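Surnitz Neighborhood Fund
Progress report, second period: Mansilla Community Hall

Work covered by this report ran from June through November. The roof repair is finished and the hall has been open for regular bookings again from the middle of September. We held 13 public events in the period, and 1321 people signed in at the door. The same months last year brought in 797.

The kitchen is behind schedule. Kosivik delivered the new counters on time, but the drain under the old sink had to be replaced first, and the plumber could not start until October. We now expect to finish in February. The extra cost was 1478 and came out of the contingency line. No other line has been moved.

The craft and table decoration group has restarted and meets twice a month. Attendance is steady – mostly older residents, with a few parents on the evening dates.

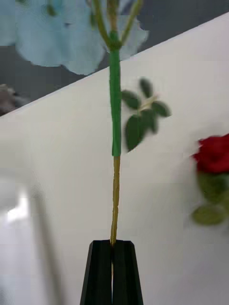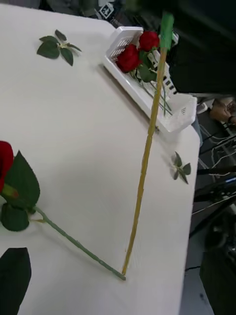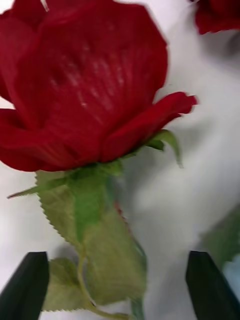
Artificial flowers, Mansilla.

The Dramico lunch program moved into the side room while the kitchen is closed. Meals are brought in ready to serve. This works, but it limits us to one sitting, and there is a waiting list.

Heating remains our main concern for the winter. The boiler passed its inspection, but the inspector advised replacing two valves before next fall. We have asked for two quotes and will send both with the next report.

We request that the unspent part of the kitchen budget be carried over into the new year. The updated budget sheet is attached.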